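Teltberg by rail and post bus

2023-03-10

Teltberg is a limestone ridge at the closed end of the Frota valley, and the usual way up is from Ivulden, where the railway stops. The train leaves you on the valley floor. A post bus meets most arrivals and climbs 500 metres to the upper village in 25 minutes, with a long pause at the sawmill bend so that the downhill bus can get by.

Seats on the right are better going up. The left side faces a retaining wall for most of the route.

The ridge path starts behind the chapel and is signed as far as the second pasture gate. After that the marks are painted on stones, which in March are mostly under snow. I followed the winter track instead – it runs lower, through the larches, and is rolled after each fall. It is 8 kilometres to the Zonley hut and back. The gradient is even except for one short ramp below the hut, where I was glad of spikes.

The geology changes halfway. Up to the stream the rock is pale and blocky, and beyond it there is a band of dark shale that crumbles on the banks and stains the snow grey. The old field walls follow the same line: limestone on one side, rounded river stones on the other, carried up from the valley floor.

Zonley serves soup, bread and a hard local cheese. Cards are not accepted. The terrace loses the sun early in the afternoon, so I ate first and looked at the view afterwards.

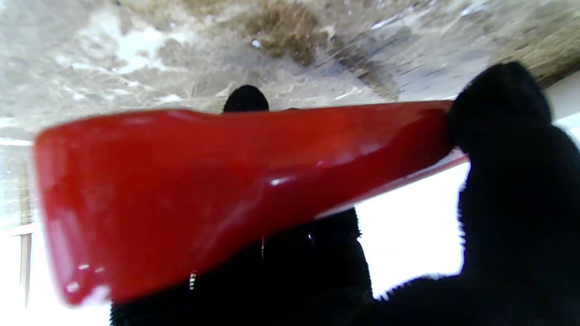
Glossy red plastic, tapering towards one end.

The last bus down is timed for the evening train but does not wait if it is full. I took the one before it and had 105 minutes in Ivulden, enough for the church and the small display on timber rafting in the old customs house. The labels there are in German only.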